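Gristulis Tips Corpus
README, revised Feb 14, 2023

What this is

A text collection of player-written tips, cheat lists and strategy notes for Gristulis, the tower climbing game by Urnthorpe. It holds 3,006 entries gathered from fan pages, forum threads and the old Monti guide wiki before it went read-only. Each entry is one piece of advice, from a single line ("save your rope for floor nine") up to a full walkthrough of a boss.

I put it together for my own use while trying to find out how much of the common wisdom about this game holds up. A fair amount of it doesn't. If you want a clean source of correct strategy, look elsewhere, and please tell me if you find one.

Files

tips.csv: the entries, one per row
sources.csv: where each entry was found and when it was copied
checks.csv: results for the entries that were tested in the game
old/: the June release, kept so that earlier results can be repeated
notes.txt: issue log and odds and ends

Columns in tips.csv

id: a plain number, never reused. Gaps are entries that were pulled.
text: the tip as posted, spelling left alone
kind: one of route, boss, item, grind, cheat, other
floor: the floor the tip talks about, blank if it doesn't say
version: the game version the author claimed to be playing
dup_of: id of an earlier entry saying the same thing
confidence: see the warning further down

The version column is the weakest of these. People write "latest version" and leave it there. When a post had a date I matched it against the patch list, and when it had neither a date nor a version number I left the cell blank. I did not guess. The June release did guess, and that is one reason to stop using it.

How the entries were picked

Anything that told a player to do something specific went in. Complaints, rankings and "git gud" did not. Elfriede Rüegg did the first sorting pass by hand and I did the second. We disagreed most often over what counts as a cheat. She files the floor four wall clip under cheat, and I think it's a route. Her label stands in the file, so take the split between those two kinds with some salt.

Of the 3,006 entries, 2,429 are distinct once the duplicates are folded together. Even that number flatters the community. Plenty of the distinct ones look like the same tip reworded by someone who never tried it. You can follow a sentence about the lantern trick from page to page, picking up a new typo each time.

What was tested

Nearly 800 tips were tried in the game, on a fresh save, five attempts each. Five is few. It is enough to catch a tip that never works and not enough to say much about drop rates. Please don't quote checks.csv as proof that an item is rarer on hard mode. I've seen it done with the June numbers and it made me wince.

Results are recorded as works, fails, mixed or unclear. "Unclear" usually means the tip was too vague to follow. "Bait him left and punish" is in there several times over, about a boss that has four attacks from the left.

Things I don't believe

The luck shrine. A big share of the grind entries say that leaving 2,000 coins at the shrine on floor six improves the next chest. I left the coins. I got the usual chests. The people who swear by it also say it only works if you haven't died that day, and by then you can explain away anything.

The pause trick. Pausing as the warden winds up is supposed to reset his timer. It may have been true on an early build. All the entries that give a version number name one I can't get hold of, so the check is blank.

The confidence column. It came from a script that scored entries by how often they were repeated and how many upvotes they had. In other words it measures popularity. I wanted to drop it, but two tools downstream break without it, so it stays with this warning attached.

Known problems

The floor numbers are off by one in some Monti entries, where the lobby was counted as floor one. I fixed the ones that named a boss. The rest are as found.

Accented letters are mangled in rows copied from the Givier forum.

Scanned pages of the Givier fan newsletter were run through a text reader, and it did badly on the two-column layout. Sentences jump from one column to the other. Check the source before relying on anything from there. 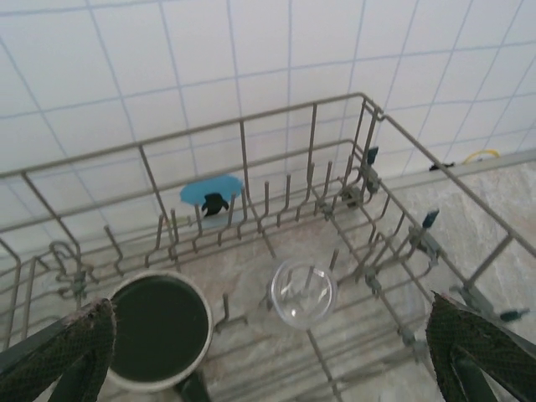 Vol. 3, No. 2

Entries from the newsletter carry the volume and number in sources.csv, in the form v3n2. The newsletter restarted its numbering once, so v1n1 can mean either of two issues. The copy date won't help you there. The editor's name will, where it is given.

Several newsletter tips are signed with initials only. I kept the initials in sources.csv and made no attempt to match them to forum accounts. Don't send me your matches either.

Using it

Load tips.csv with any reader that handles quoted line breaks. Drop every row with something in dup_of unless duplicates are what you're studying. Join to checks.csv on id. Rows missing from checks.csv were not tested, and that tells you nothing about whether they work.

I would not train a hint bot on this. Someone will, so at least filter to rows marked works and throw out the cheat kind. Half the cheats were patched before I began and a bot will recommend them with a straight face.

Changes since June

Removed the guessed version numbers
Added dup_of
Split "trick" into item and cheat
Retested all boss tips after the stamina patch
Pulled entries whose authors asked for that

Corrections

Open an issue with the entry id and the version you played. A clip helps. "Works for me" with no version gets closed. If you wrote one of the tips and want it gone, say so and it will be out in the next release, though I can't do anything about copies other people have made.

Tip texts belong to whoever wrote them. The labels and check results are free to use with credit to this file and to Elfriede Rüegg.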